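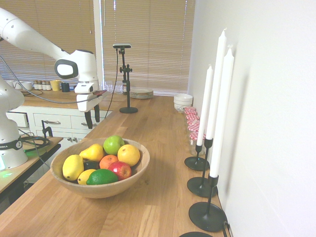
So Jomeo had another go at its home page this morning, and if you follow the app at all you'll know how these usually go. I was halfway through my toast when my phone lit up.

The company put up a cheerful post announcing that members can now "pubicly share" their favourite moments. Yes, that word, missing that letter, in bold purple type at the top of the feed. It stayed there for 70 minutes, and by the time it was fixed there were screenshots everywhere (I have two, I'm not proud).

Ottmar Wunderlich, who founded the thing in Herkgate and still writes a lot of its posts himself, first replied to a user that it was "a regional spelling". I had to read that twice! Then he deleted the reply and put up a fresh one that said, in full, "Fixed. Thank you to the 5 people who told me kindly."

Comedian Oratile Kruger had already changed her display name to Pubic Figure by then, and her post on the subject was the most shared on Jomeo by lunch, well ahead of the announcement it was making fun of. She told me by message that she'd be keeping the name until the end of June.

The feature itself, for what it's worth, lets you make a single post visible to people without an account. It's on phones now and comes to the desktop version next month. I tried it and it worked fine, though the button is a funny colour and I kept missing it.

Comments (3)

plunell_pete: Regional spelling!! Which region mate

Wen-hsiung Fu: I was one of the 5. I was not that kind.

marg in pimentel: Does this change my old posts or only new ones? Can't find it in settings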